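Michalis Petridis had already ordered for both of us when I got to the cafe, which I'm told is what he does with everyone. Two coffees, one enormous slice of orange cake, two forks. "You'll want the cake," he said, and he was right, I did.

I'd been trying to pin him down for months. If you've walked any of the long footpaths near Jomcombe you've probably used one of his maps, the folded kind with the pale green cover and the tiny handwriting in the margins. He draws them himself, at a kitchen table, with a pen. He has been doing it for 10 years and until last spring I had no idea it was one man.

"I was a bad walker," he told me, when I asked how it started. "I got lost all the time. I got lost on the Potgieter loop, and it's a loop! You only have to keep turning left." So he went back the next weekend with a notebook and wrote down every gate, every stile, every place where the path did something silly. Then he drew it up for his sister, who was coming to visit, and she left it at the bakery by mistake, and the baker taped it to the window. That was the first Jivau map, more or less. (Jivau was the name of a dog they had growing up. I asked three different ways whether it meant anything else. It doesn't.)

What I love about the maps is how bossy they are. There's one on the Skuka ridge sheet that just says "no, the other one" beside a pair of gates, and I have stood there with my hand on the wrong latch and laughed out loud. I wanted to know if he writes those on the spot.

"Always on the spot," he said. "If I wait until I'm home I get polite. I write 'bear right after the wall' and that's no use to a person who is wet and has two walls."

He walks each route at least 8 times before he inks anything. Some of that is seasons. A path that's plain as day in winter can vanish under bracken by May, and he won't put a path on paper until he has lost it once in summer and found it again. He also walks everything backward, which I'd never thought about, but of course half the people holding the map are coming from the other end. "A church that you see for an hour going north, you never see going south. It's behind your hat."

We got onto distances, and he pulled a face. He doesn't like printing miles. He gives times instead, and they're slow times, his own, with stops for looking at birds. I told him my brother-in-law complains about this constantly and he seemed pleased.

I had assumed there was some kind of business behind all this, with a plan. There's a tin. The money from the maps goes in the tin, the printer gets paid out of the tin, and what's left buys boots. Last year he sold 3,302 sheets, a number he knows exactly because he folds every one of them himself, in the evenings, with the radio on. I asked if his hands hurt. "Only the thumbs," he said, and showed me his thumbs.
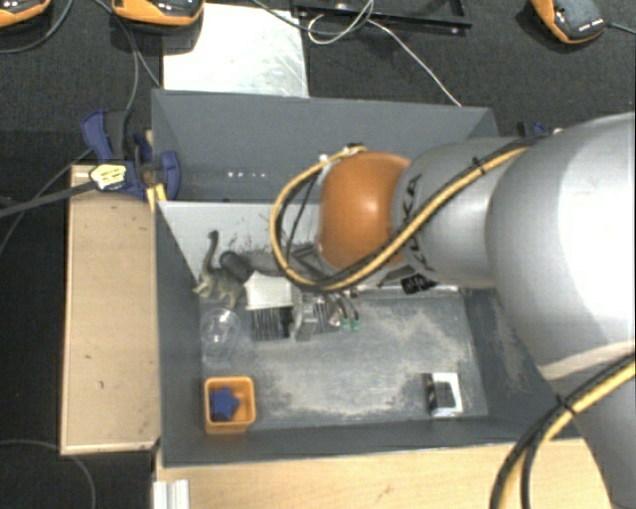
Karabo Mthembu told me over the phone a few days later that the folding is the one thing she'd change, and that she has offered to take half the stack off his table every winter and been turned down every winter. The creases matter to him, apparently. The Skuka sheet has to open first at the ridge, because that's where the wind is, and he doesn't trust anyone else to get it right. She did say he's let her check the spelling.

I put this to Michalis in an email and he wrote back one line: "She folds like she is angry at it."

He's working on a new sheet now, the marsh paths east of Jomcombe, and it's giving him trouble. The paths move. He'll draw a plank bridge on a Saturday and by the next month somebody has shifted it twenty steps along to where the ground is better. He's thinking of leaving blanks and letting people pencil in their own bridges, and he wanted to know what I thought of that, and whether people would be annoyed. I said I'd be thrilled. I have never been allowed to write on one of his maps before - it would feel like writing in a library book.

There was a bit of cake left by then. He pushed the plate across to my side of the table and started putting on his coat, scarf first, then a hat, then a second hat over it. He wanted to get up to the Potgieter loop before the light went, to look at a gate somebody had told him was now a gap.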